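Drornine's Patch 14 Arrives, Takes Back Everyone's Money

We use cookies to improve your experience. By continuing to browse, you accept our cookie policy. OK

Players of the town-management game Woltamville logged in on Thursday, October 24, 2024, to find their savings gone and a cheerful pop-up thanking them for their patience.
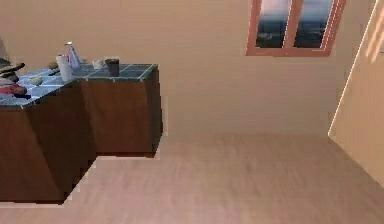

Jennylyn Dimaculangan
Staff Writer, Games

The update from Drornine was supposed to fix a trading bug that has been in the game since July. Players could buy a bakery, rename it and sell it back for 3,000 coins more than they paid. Plenty of otherwise law-abiding mayors did this all summer. The patch closes the loophole and also resets every account to the starting balance, including those of people who have never owned a bakery.

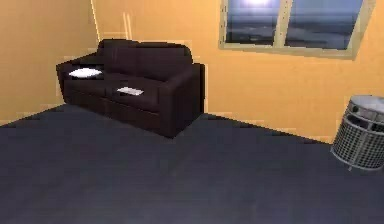
Drornine says the reset was a mistake and that balances will be restored within 2 days. Bakery profits will not be. The studio has not explained how it plans to tell honest coins from the other kind, and the official forum – normally a quiet place for arguing about bus routes – has been busy with mayors swearing they got rich on parking fees.
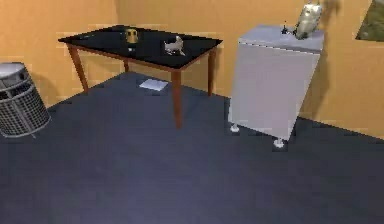
Ranked play is on hold until the balances return, so Season 3 will now start late. Home decorating still works, for anyone who bought their furniture before the patch. A black-topped table with slim reddish-brown legs, set against orange-tan walls, is about as much excitement as the game can offer this week. Selling the table is disabled.

The Cindberg expansion is still listed for release next month. It adds a harbor, a ferry and a second kind of bakery.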